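Teaching a robot arm by hand and by remote control
Final project report, Melcombe robotics option
Kyung-hwa Nam and Dong-geon Baek
March 5, 2024

What we set out to do

When we chose this project in January we had a fairly grand plan, which was to teach the arm to tidy a whole desk. Our tutor listened very kindly and suggested we start with one soft block and a patch of floor, and we are both grateful for that now. The question we ended up with was a simple one: if a person who has never programmed a robot wants to show it how to pick something up and put it somewhere else, is it better to take hold of the arm and move it, or to sit back and drive it with a controller?

We called the first way hand guiding and the second way remote driving, and we use those names all the way through.

How we recorded the demonstrations

For hand guiding, the arm is put into its slack mode, where the motors hold up its weight but let you push it about. One of us moved the arm and the other pressed the key to open or close the gripper. This needs a bit of talking ("now – no, wait – now") and we got much better at it after the first afternoon.

For remote driving we used the Omlow handset, which has two sticks and a trigger. The sticks move the gripper and the trigger closes it. Dong-geon had played a lot of games with a similar layout and took to it straight away, whereas Kyung-hwa kept sending the arm left when she meant right, and had to practise over several lunchtimes before her recordings were worth keeping.

Everything was saved with Pikesitz, the logging program the department already had. It stores the joint positions and the wrist camera pictures together, so you can play a demonstration back and see what the arm was seeing. By the end we had 2,754 recordings, of which 700 were set aside for testing and never used for training. The rest went into the learning program, which we did not write ourselves and only half understand, though we have tried to explain our settings in the appendix.

Marking the work area

We taped an outline on the carpet to give everyone the same area to work in. The wrist camera looks past the arm to the floor, so the yellow shows up well against the grey, and it gave us something to line up with when we checked the recordings.

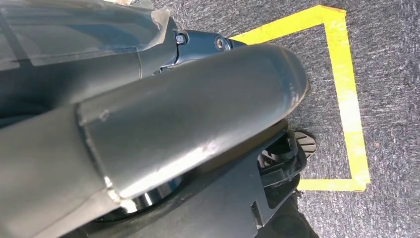

Does a person need to know how the robot works before giving it a demonstration?
Very little, in our experience. Our classmates needed to know where the stop button was, how to work the gripper and how far the arm could reach, and they picked up the rest by having a go.

What we found

Hand guiding was easier to learn and the movements came out smoother, but people's arms and sleeves kept getting into the camera pictures. Remote driving was slower and rather jerky, with lots of little pauses while the driver had a think, yet the pictures were clean. The program trained on remote driving coped better when the block was turned at an odd angle, and we think the clean pictures are the reason, although we would want to test that properly before promising anything.

If we had another term we would borrow the Mokgethi foot pedal from the lab next door, so that one person could guide the arm and work the gripper alone. We would also write down who made each recording from the very first day, as we had to guess for some of the early ones.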